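Ticket 1836
Subject: Left arm stops above the mat during the table clearing demo
Opened by: Sabina Saha
Site: Killeck workshop, ground floor
Priority: High (open day on Sat 8 August)
Status: Closed

Sabina Saha wrote:

Hello all,

We are preparing the two-arm table for the open day and I have a problem which I cannot solve alone. The left arm starts the routine normally, moves over the black mat and then stops. It does not give an error. The light on the gripper stays green. After 40 seconds the controller writes "waiting for partner" in the log and both arms go back to the home position.

It happened three times this morning, and always at the same step. The right arm, when I run it alone over the dish rack, completes its part without any problem.

What I tried already:
Restarted the controller (no change).
Ran the left arm alone, without the shared routine (works).
Lowered the speed to 30 per cent (same stop, only later).
Changed the network cable between the controller and the Skeveck box (no change).

The visitors will stand behind the tape on the window side, so a stop of 40 seconds will look very long to them. Please advise.

Nimal Miah wrote:

Hi Sabina. When the left arm works alone and stops only in the shared routine, I would look first at the handover zone. Both arms have a zone in the middle of the table where only one of them may be at a time. If the right arm does not report that it has left this zone, the left one will wait for it with no error, exactly as you write.

Can you please send the zone width from the Fadis settings page, and tell me if somebody moved the dish rack after the last calibration? Please also put the arms in the routine and attach how the table is laid out now.

Sabina Saha wrote:

Thank you, Nimal. The zone width is 700 mm. I looked in the old notes and in May it was smaller, but the value was not written down, so I cannot say by how much. The dish rack was moved to the right side last week, when we changed the order of the tasks for the visitors. I did not know that this needs a new calibration - I am sorry if this was in the manual.

Layout attached. The serving tray is in the middle, the mat with the grains on the left, and the rack on the right under the second arm.

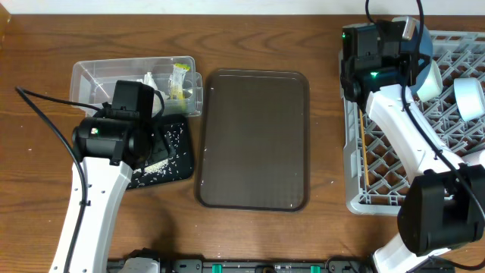
Mwende Mabula replied that 700 mm is the factory value and it comes back each time the settings are imported from a backup file. With such a wide zone, the right arm is counted as inside it even when it works at the rack, and the left arm will wait until the time limit. She suggested to set 400 first, run the calibration again with the rack in its new place, and only then touch the speed.

Sabina Saha wrote:

Dear Mwende, this was very helpful. I did import a backup on Monday, so it fits. I have now set the zone to 400 and calibrated again. The first full run finished with no waiting. On the second run the left arm made a short pause before the tray, but it continued by itself.

One more question. Is it safe to bring the speed back to the normal value for the open day, or should I leave it at 30?

Nimal Miah wrote:

Please leave it at 30 for the visitors. The slow movement is easier to follow and Lutfa Khan will be talking during the run, she needs the time. The short pause is normal, the arms check the zone before they enter.

Please save the settings under a new name also, so the old backup is not imported again by mistake.

Sabina Saha wrote:

Saved as "openday_killeck". I deleted the old one from the desktop and left a copy with Tania Debnath. I have made five more runs after lunch and the log shows no "waiting for partner" line. From my side the ticket can be closed.

Closed by Nimal Miah. Cause: handover zone reset to factory width by settings import, rack moved without calibration. Follow-up: add the zone width to the checklist for demonstrations.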